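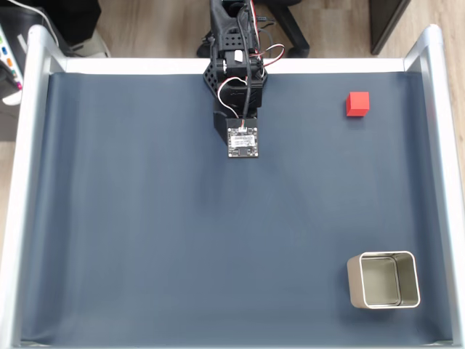
Ticket: Home page and proxy setting come back after cleaning
Opened: Wednesday, November 19, 2025
Site: Buvport office
Product: Gumton Endpoint Protection, Windows client
Priority: Normal, later changed to High
Status: Closed

Problem as reported

Two computers in the Buvport office open the browser on a search page that the users did not choose. The page looks like an ordinary search engine, but the first results are always advertisements for driver updates and coupons. The users changed the home page back in the browser settings. It stayed correct until the next sign-in and then the search page was there again.

Gumton finds a file and says "Potentially unwanted application, cleaned." After the next sign-in it finds the same file in the same folder and cleans it again. The users asked if the antivirus is broken. One of them also wrote that the company web mail is slow, and I did not understand at first that this belongs to the same problem.

Entry, morning

I took a remote session on the first computer. Client is connected to the console, definitions are up to date, real-time protection is on. The quarantine list has seven entries and all of them are the same file name with different times. I compared the times with the sign-in events in the Windows log. Each detection comes directly after a sign-in.

So the cleaning is correct, but something brings the file back. I wrote this to the users, so that they do not reinstall the antivirus by themselves. One of them had already removed the client and installed it again yesterday evening. Please do not do this without asking us, because we lose the local logs.

Checked, nothing unusual:
Startup folder of the user
Startup folder for all users
Run keys in the registry, for user and for machine
List of services
Hosts file

Checked, not correct:
Proxy setting of the user. It was switched on and pointed to the computer itself, on a port where no program was listening. This explains the slow web mail. The browser tries the proxy, waits, and then goes directly.

I switched the proxy off. Web mail was fast immediately. I signed out and signed in, and the proxy was on again.

Entry, before lunch

Looked at the browser. There is one extension with the name "Search Assist Helper" and the Remove button is gray. Under the button it says that the extension is managed by the organization. We do not manage extensions in Buvport by policy, I confirmed this with the group that makes the policies. The policy was written locally in the registry, under the policies key of the browser. Any program with administrator rights can write there, and then the browser believes it is an order from the company.

I deleted the policy value and restarted the browser. The extension could be removed. I was quite happy and wrote in the ticket "solved." This was too early. After the next sign-in the policy value, the extension, the proxy and the file were all back. I changed the ticket to open again and I apologize for the two mails that you received from the system.

Entry, afternoon

Opened Task Scheduler. I should have done this before the browser. In the main folder there is nothing strange, but in a subfolder there is a task with a name that looks like a printer update. It has these properties:

Trigger: at log on of any user
Delay: some 2 minutes in the description text, but in the real trigger there is no delay
Action: starts the Windows script host with a script in the ProgramData folder
Run with highest privileges: yes
Hidden: yes

The "Hidden" option is the reason why I did not see it on my first look. In the View menu you must choose "Show Hidden Tasks."

The script is short and not encrypted, only the variable names are nonsense. It checks if the file exists. If the file does not exist, it downloads it again, writes the extension policy and sets the proxy. Gumton did not detect the script, only the file that it downloads. I sent the script to the Gumton lab as a sample with the text of this ticket.

Where it came from

Both computers have a free program called Ogunleye PDF Joiner, installed in August. I asked both users where they got it. They searched for the name and clicked the first result, and this was an advertisement to a download page that is not the page of the maker. The installer from this page contains the PDF program and also the script. The date of the script is the same as the date of the program folder, to the minute.

I downloaded the program from the maker's own page on a test machine and there the installer makes no task and no policy. I cannot say more about it than this. It is better if we write "installer from a third-party page" in the report and do not write that the PDF program is malware.

Steps that solved it

The order is important. If you delete the file first, the task will bring it back.

Disconnect the computer from the network.
Task Scheduler, View, Show Hidden Tasks. Disable the task, export it for the ticket, then delete it.
Delete the script from ProgramData. Keep a copy in a zip with password if the lab did not receive it yet.
Delete the extension value under the browser policies key, for machine and also for user.
Close all browser windows, also the icon near the clock, and start it again. Remove the extension.
Switch off the proxy in the network settings.
Uninstall the PDF program.
Connect the network, run a full scan with Gumton.
Sign out and sign in, and check the home page and the proxy.

On the second computer the same task existed with another name, so please do not search only by the name. Search for the action with the script host.

Passwords

The script does not read passwords, as far as I can see from the text. But the extension had permission to read and change data on all websites, so both users changed the password of mail and of the travel portal. They were not so glad about it.

Entry, last

Searched in the console for the same detection at other sites. Cloltville has four computers with it, all marked "cleaned" and therefore without an alert. I opened a separate ticket for Cloltville and linked the steps.

Answer from the lab came: the script is now detected, also the task will be removed by the cleaning with the next definitions. I restored the copy on the test machine, updated, and the client removed the script and the task. The browser policy stays, it must still be deleted by hand.

Request to the console group: can we have an alert when the same file is cleaned more than once on one computer? At the moment it is only a green line in the report.

Both Buvport users confirmed by mail that the home page is correct after sign-in. Ticket closed.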